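À quoi servent les petits chiffres dans les livres d'histoire ?

Par Solange Perrin, le 9 octobre 2021
8 partages · 3 commentaires 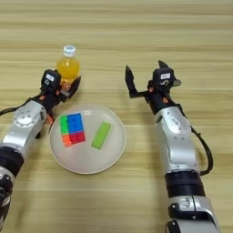 Un chiffre minuscule, perché en haut d'un mot

Tu as peut-être déjà ouvert un livre d'histoire pour les grands. Moi, la première fois, j'avais neuf ans et j'ai cru que l'imprimeur avait éternué : il y avait des petits chiffres partout, collés au bout des phrases ! Ma grand-mère m'a montré le bas de la page. Le même chiffre y était, suivi d'une ligne écrite en tout petit. On appelle ça une note de bas de page.

Et qu'est-ce qu'elle raconte, cette note ?

Le plus souvent, elle dit où l'auteur a trouvé ce qu'il affirme. Imagine que j'écrive : « En novembre, l'équipage n'avait plus de sucre. » Tu as le droit de me demander comment je le sais — je n'étais pas sur le bateau ! Alors je mets un petit 1, et en bas j'écris : « Journal du cuisinier, page 12 ». Si tu ne me crois pas, tu peux aller lire le journal du cuisinier. Les historiens appellent ce journal une source.

Parfois, la note sert à autre chose. L'auteur y glisse un mot difficile expliqué, ou une histoire trop longue pour le chapitre (ce sont mes préférées). Dans le livre d'Idun Midtbø sur les voyageurs du Nord, il y a une note entière sur une chèvre qui a mangé une carte.

Il y en a beaucoup ?

Ça dépend ! Ce livre-là fait 490 pages et compte environ 1 108 notes. Dans d'autres, il y en a trois ou quatre en tout. Et quelquefois elles sont rangées à la fin du volume, alors il faut deux marque-pages : un pour le texte, un pour les notes.

Une note, est-ce que ça prouve tout ?

Non. Le cuisinier a pu se tromper, ou râler un peu trop fort parce qu'il adorait le sucre. C'est pour ça que les historiens comparent : le journal du cuisinier, les lettres du capitaine, la liste des achats au port. Quand deux sources se contredisent, une bonne note te le dit.

À toi d'essayer

Demande à quelqu'un de ta famille de te raconter un souvenir d'école. Écris-le en cinq lignes, avec un petit 1 à la fin. En bas, note qui te l'a raconté et quand. Ensuite, pose la même question à une autre personne et ajoute un petit 2.

Commentaires (3)

Jérémie Marchal
Mon fils a mis quatre notes dans sa lettre à son papi. Merci, je crois.

Lilou, 10 ans
Est-ce que la chèvre allait bien après ?

Solange Perrin
Oui Lilou, très bien ! C'est à la fin de la note.

Contact · © Mondal · Haut de page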